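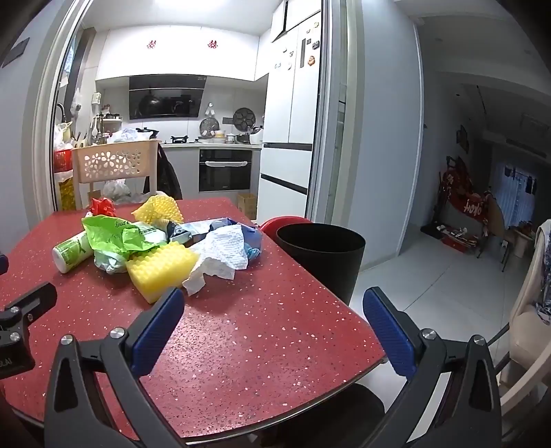 Egg-crate sponges on the table with the rest of the clean-up pile.

Stollov egg-crate sponges, pack of 3
Reviewed 11 April 2026

I bought these in December from the Clirbridge shop to replace the flat sponges I'd been using on the table and counters. They're yellow foam with a wavy top, and I use them damp with whatever spray is under the sink.

The ridges pick up crumbs well and get into dried sauce without much scrubbing. On our speckled red tabletop they haven't dulled the finish. Rinsing takes longer than with a flat sponge, as rice and coffee grounds sit down in the dips and you have to bend the foam back to get them out.

For big spills I still grab paper towel first. They're too soft for burnt pans, so keep a scourer for those.

The first one lasted 27 days before the peaks started to tear. The second is going the same way. The colour has faded a bit but they don't smell if you wring them out properly.

Fine for wiping down, and I'd buy them again on special.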